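If you're steering the arm by remote to show it a pick, slow down more than feels natural. I used to rush the approach and then wonder why the playback was so jerky! Piyumi got me into the habit of stopping for two seconds before I close the fingers — it gives me time to check my angle.
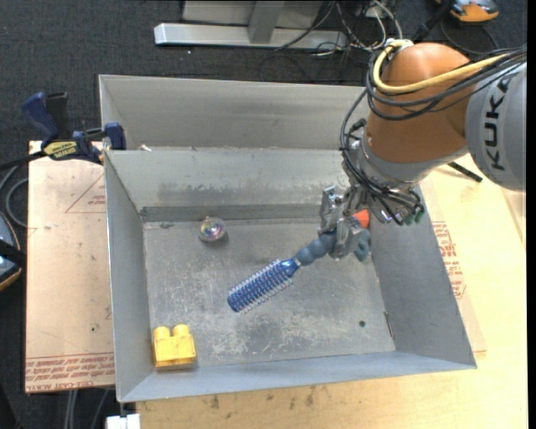
Hairbrush by the end of the handle, bristles clear of the fingers.

Pick one grip and stick with it for the whole batch (I do five runs, then a coffee). If you fumble one, toss it and start over. And wipe your controller on Monday, please, mine was disgusting.

Questions? Write to Karla at Graresley Workshop Tips | Back to top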